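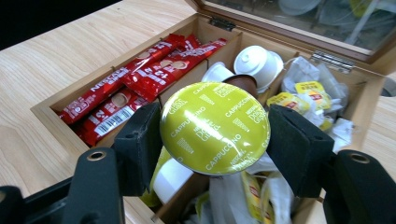 What's the best way to store coffee capsules at home? In a lidded box with compartments, kept on the counter away from the stove, with one flavour or type to each section.

# Coffee box

A **coffee box** (my family says "pod box", my neighbours say "tea box" no matter what's in it) is a small divided container for single-serve coffee – capsules, instant sticks, the odd tea bag. Most are really tea chests that have changed jobs, and I'm very fond of mine!

## Layout

The classic version is a wooden box with a hinged lid, often with a glass panel so you can check the supply before opening it. Thin partitions split the inside into compartments. Stick packets, like the red Nescafé ones, lie flat and stack nicely, though I like them on the diagonal if the compartment is a bit short. Capsules are fussier. The round Dolce Gusto kind has a wide foil top, and it's the foil you want facing up, as that's where the flavour is printed (Cappuccino is lime green, so you can grab it half asleep).

## Capacity

It depends on the partitions. My Kivi box came from a kitchen shop in Westside for 35 dollars and takes 20 capsules if I leave out the sticks, which I never do. There's a bigger Jadider model with drawers underneath, but it hogs the counter and I'd rather have room for the toaster.

## Filling and care

I top mine up on Thursday after the groceries. Older capsules come forward, new ones go behind, and the cardboard sleeves go straight in the recycling. Don't force a capsule into a tight corner – a dented rim can sit badly in the machine, and pierced foil means stale coffee.

For the wood, a barely damp cloth is plenty. Wipe the grounds out of the corners with a dry pastry brush, and leave the lid open until everything has dried. If a hinge squeaks, a dab of candle wax on the pin does the job.

## See also

- Tea chest
- Capsule drawer
- Spice box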